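Courses > Media and Audiences > Unit 4 > Handout

Celebrity casting in reality television

These notes go with the second lecture. Read them before the seminar and bring your copy of the Murthy chapter.

Most talent and dance contests now cast from three pools: working actors and singers, retired sports people, and people who became known through another programme. The third group is the cheapest to book. Viewers already have an opinion of them — often a strong one — and the early publicity depends on that.

Murthy calls this "carried fame". The contestant arrives with a story, and the new show either continues it or tries to replace it.
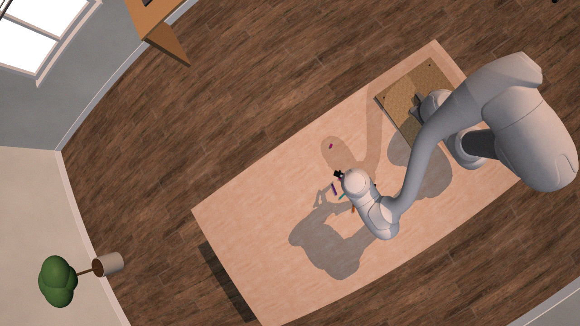
Simulated robot arm over a table.

Our main case is Flancombe, a dance contest that ran for 2 series. Zukach coded 2,742 viewer comments from the first series and found that more than half dealt with a contestant's past and said nothing of the dancing. Judges' remarks were coded separately and are not in that total.

For the seminar, read pages 51 onwards and make notes on how Zukach treats sarcasm. Pavithra Gounder will lead the discussion. Essay titles go up in April.

Filed under: Handouts, Television

Related handouts
Bandham and the studio audience
Fan forums as evidence
Documentary subjects after broadcast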